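About us

Clolis is a small automation workshop on the Branby side of Iscombe. We teach machines to do fiddly everyday jobs with their hands, or what passes for hands, and twice a year we open the doors so that anyone who fancies it can come in and have a go.

We started out with 2 benches and a lot of borrowed cable. These days there are 19 of us, a mixture of engineers, machinists, a couple of former teachers and one person who used to repair church organs and is still the best we have at anything with a spring in it. Most of our work is on grippers, the part that does the picking up, and on the long business of showing a robot how a person would do the same thing.

What we make

Our main project is called Henao. It is a hand-held gripper that a person carries to a table or a shelf and uses to do a job, and what it records is used later to train a robot arm. So far we have 2798 recordings in the Henao library, from folding tea towels to putting lids back on jars. Jars are hard! We love them and we are still not good at them.

We also take on short pieces of work for local firms, mostly fitting new fingers to old grippers.

Open days

The open day is our favourite thing in the calendar. In February 300 visitors came through, which was a squeeze, and the queue for the gripper table went back past the coats. Schools come in the morning and everyone else from 2 onwards. There is no talk to sit through. You pick up a gripper, one of us shows you where your fingers go, and off you go - most people have got the hang of it by their third or fourth try, and children tend to be quicker than their parents.

We get asked very good questions. Why only two fingers? What happens if it drops something? Can it do laces? (Not yet.) Quite a few of our better ideas began as a remark from somebody waiting for their turn, and we keep a notebook by the door for them. 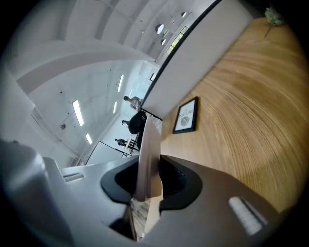
Henao grippers are meant to be used in ordinary rooms, with all the things that ordinary rooms have in them. A robot that can only cope with a bare bench is not much use to anyone, so we like our surroundings a bit lived in. The little framed print with NATURE on it and the green plant both count as part of the job as far as we are concerned, and so do strip lights, pendant lamps and people standing at the far end of a room. Visitors sometimes offer to move out of the way and we always ask them to stay where they are.

Visiting us

Groups are welcome outside open days too, if you let us know beforehand. We can take a class at a time, and the workshop is all on one level. Bring something small from home that you find awkward to pick up and we will try it with you. Last time we had a bag of marbles, a bath plug and a very slippery soap dish, and the soap dish won.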